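Home security tips: which ones are worth your Saturday?

Posted 2025-11-04 by Farzana Sarkar

Every autumn the same list of burglar-proofing advice goes round, usually with a discount code for a video doorbell at the bottom. I have lived in three rented houses and one of my own in Gakthorpe, and I've tried most of it. A fair amount is harmless. Some of it costs money and does very little.

Spraying the lock with oil

A stiff front door lock gets the can of general-purpose oil in most houses, ours included. It feels lovely for a fortnight. Then dust sticks to the oil and the key starts to drag again. Dry graphite or a proper lock spray is what you want, a small puff in the keyway, then work the key in and out a few times and wipe it on a rag between goes. If the key only turns when you lift the door by its handle, no spray will help. The door has dropped and the hinges need looking at.

The fake alarm box

I'm not convinced. The cheap ones fade within a couple of summers and the flashing light gives up before that. Peter Bartoš, two doors along, swears by his and has never been burgled, but neither has the house between us, which has nothing on the wall at all. If you already have one, clean it. I wouldn't buy one.

Long screws in the strike plate

This one I do believe in. Take out a screw from the metal plate on the door frame and look at its length. Ours were barely long enough to hold a coat hook. Swap them one at a time for screws that reach the timber behind the frame, and drill a pilot hole first or you'll split the wood. On uPVC doors leave the keeps alone and ask someone who fits them.

Smart locks

The Kistow shop had a Lasik model on the counter in April and I was told it would "pay for itself". In what, I asked. It still needs batteries, it still has a key override, and the cylinder inside is only as good as any other cylinder at that price. Useful if you let a room or have carers coming and going. For the rest of us, check that the cylinder doesn't stick out past the handle plate by more than a whisker, and replace it if it does. Measure from the fixing screw hole to each end separately, as the two sides are often different.

Hiding keys

Not under the pot, not in the fake stone (the fake stone looks like a fake stone). Leave a spare with somebody. And don't keep the working set in sight of the letterbox either. Ours used to live on the hall table, and fishing them out with a bent coat hanger took my nephew 9 seconds. They now go in a kitchen drawer. 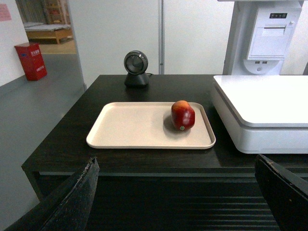

A plain tray with an apple on it. No keys on show.

Timer switches

Cheap and fine, as far as they go. One lamp coming on at exactly seven every night for a week fools no one who has bothered to watch. Use two, in different rooms, and set them a bit apart. Don't run a fan heater or anything else that gets hot off one.

Window stickers

A reader, Kamil Hubáček, wrote to say that a property-marking sticker is better than nothing. Perhaps. The marking itself is more use than the sticker. Write your postcode and house number on the back of the telly and the bikes with a UV pen, and go over it again every so often where it gets the sun.

Next time: shed padlocks, and why I took the Gyamfi one back.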